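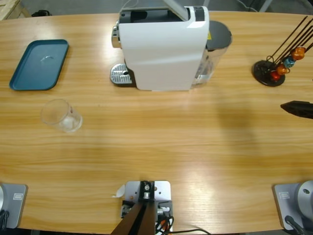

20/01/2023 – coffee corner notes, carrying on from the scale-and-descale page. I finally got the small capsule machine onto the honey-colored table, and I think it's staying there. The old spot on the Tiltevell shelf was fine for the machine and terrible for people, you had to reach over the label printer with a full glass in your hand (ask Odette Mallet about her sleeve). So now the machine is at the back in the middle, with the brew head facing left, and the teal tray has gone over on the left where there's room to set things down. The capsules hang on the rod stand at the other side, next to the water tank. Orange, blue, orange, red going down toward the base, no system to it, I just like the colors! Red is the strong one in the Bailly assortment, so it goes first if you're having a bad morning.

Water: the tank takes its lid back on only if you line it up properly. Push until it sits flat. I filled it from the filter jug this time, the tap here leaves a crust in no time and I don't want to do the Rurberg powder again before July. Log book on the shelf says 736 cups since we started keeping track, which I don't quite believe, there's a whole page missing from the fall.

Glasses. I tried the short straight tumbler and I like it a lot better than the mugs. You can see what you're getting, and it fits under the spout with the drip tray where it is. The Skirkik mugs are too tall, they tip when you slide them in, and one of them has a chip I keep finding with my lip. 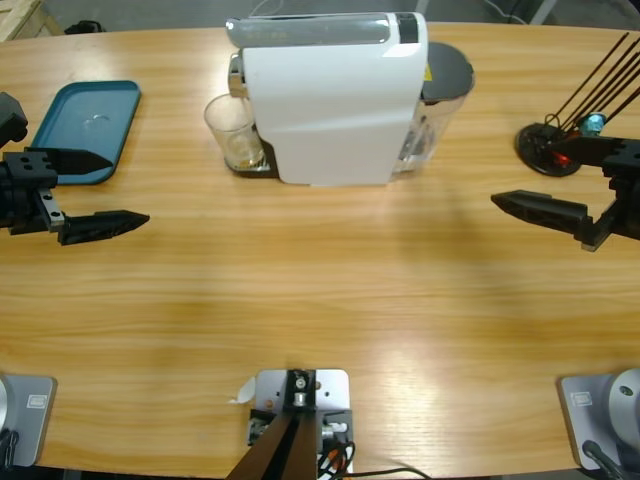

Tumbler under the spout, a little brown in the bottom. Teal tray still free on the left.

Short setting on my home machine is 40-something ml and I assumed this one was the same. It isn't marked anywhere I could find – will measure with the lab cylinder and write it here. Weight of the tumbler on the bench scale is 215 g, so anyone who'd sooner weigh their coffee can subtract that.

Things still open: the table has a nice strong grain and I would like it to stay nice, so wipe up rings when you make them. I want a cloth that lives on the teal tray, and maybe a second tumbler. The reorder number for capsules is 3179 in the supply list, under kitchen and not under consumables (I looked in the wrong place for ages). Odette wants decaf on the stand too. Fine by me, as long as it gets its own color.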